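Hilum Community Help > Robots and Automation > Good practice

What rules do you use for two-handed tabletop teleop sessions?

Posted by kudgate_bench

I've been asked to write the house rules for our small lab at Kudgate. We run tabletop sessions with a pair of multi-finger hands, mostly moving toy food between dishes. An operator drives, a second person resets the table, and we save everything that meets the spec. Until January there were only two of us and we kept the rules in our heads. Now there are more operators, and the recordings don't match each other anymore.

My draft is one page. It says power off before reaching in, put the objects back in the start positions, stop after any dropped item, and write down anything odd. My lead says it's too thin. I looked at the general safety standards for industrial robots, and they're written with cells and fences in mind. I couldn't find much on how to reset a table or when to throw a recording out.

What I'd like to know:

Do you let the resetter reach in while the arms are holding position, or do you always cut drive power?

Is there a normal limit on how long an operator should drive before a break?

When the hand touches the wrong item first and then gets the right one, do you keep the episode?

We have 500 episodes to deliver for the first batch and I'd like to have the rules settled before we get far into it.

Adanech Araya
Posted in reply

I wrote the bench rules at Stuvenik and have revised them more often than I wanted to. I'll go through your points in order and then add a few you left out.

Reaching in. Drive power off, every time. Holding position is not a safe state. A controller that is holding will push back if you bump the arm, and if the operator still has the gloves or handles live, a cough can move a hand. Our rule is that the operator says "off," presses the stop, and takes both hands away from the controls. The resetter repeats "off" and only then reaches over the table. When the reset is done the resetter steps behind the floor tape and says "clear." The operator doesn't re-enable until they've heard it. It adds a little time to every episode and we budget for that.

You still need a proper risk assessment for your setup. Fenced or not, the general method in the industrial standards applies – list the hazards, rate them, reduce them, write down what's left. For hands like these the main ones are pinch points between the finger links, the wrist swinging lower than expected, and cables. Tie cables back and check them at the start of the shift. A loose one near the work surface can snag an arm, and it also ends up in the recording. 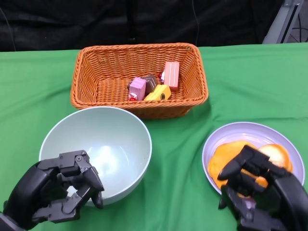 Breaks. We cap driving at 15 minutes, then swap operator and resetter. I don't know of a standard that gives a number for this kind of work. We picked ours by looking at where the sloppy grasps started showing up in our own logs. Yours may come out different, but write down a number. "Take a break when tired" doesn't work, because people finish the batch first.

Wrong item first. Decide this before you record and put it in the spec. We sort into three bins. Clean means the task was done as described. Recovered means there was a wrong touch or a slip, and the operator corrected it without help. Failed means it wasn't completed, or a person reached in. We keep all three and label them. What you can't do is let each operator decide alone, which was our situation in the first month. Out of 167 episodes from that month we had to relabel most of them by hand.

Things I'd add to your page:

Start positions. "Put the objects back" is too loose. Say which dish goes where, how much it may shift, and what's allowed to vary. If you want variety, write the variety down and have the resetter follow the list. People left to themselves put things in the same comfortable spot.

Soft surfaces. If you use a tablecloth, smooth it at each reset and clip it underneath. Dishes drag it, and the creases add up over a shift.

Both hands. State what the idle hand does. We say it either steadies the dish or stays parked at its home pose. It doesn't hover over the other hand's work. Most of our hand-to-hand contacts came from hovering.

Grip force. Set the limit in software and lock it. Operators will raise it to make a slippery object easier and forget to put it back. The setting goes in the log for each session.

Drops. Stopping after a dropped item is right, but say what happens next. Ours is: stop, label, power off, pick up, inspect the item, full reset. A chipped dish or split toy goes in the reject tub and gets replaced with the same model.

Log sheet. One line per episode: operator, resetter, task, bin, comment. Paper is fine. Ours is on a clipboard and gets typed in at the end of the shift.

That all fits on two pages if you keep the sentences short. Have the newest operator read it back to you and fix whatever they get wrong.

moges_tech
Posted in reply

We just use the e-stop between batches and leave the arms enabled for resets. Speed is turned down so it's fine. Never had a problem. Cutting power every time wears out the brakes.

For bad episodes we delete them. Less to store.

stuv_nightshift
Posted in reply

Going to disagree with the post above on both counts. Reduced speed is something you claim in a risk assessment after you've checked the force at the fingers and the wrist, and the limit has to be enforced by a safety-rated function. A slider in the operator's software isn't one. On the brakes, look at what your arm's manual says about cycle life, and check whether your stop engages them at all. Some setups let you remove drive enable with a monitored standstill, and that might be your answer if wear is a real concern. Ask the manufacturer in writing and keep the reply.

Don't delete the bad ones either. If somebody asks later why a certain grasp is missing, you'll want to be able to show them. Move them to a separate folder and note the cause.

One small thing for the original poster. Put the version of the rules on the log sheet. When you change rule four halfway through a batch, you need to know which episodes were made under the old one.

kudgate_bench
Comment

Thanks, this is what I needed. I've taken the off/clear call and the three bins as they are. Break limit is set at 15 for now and I'll check it against our logs. The idle hand rule was missing completely. Revised page goes to my lead tomorrow morning.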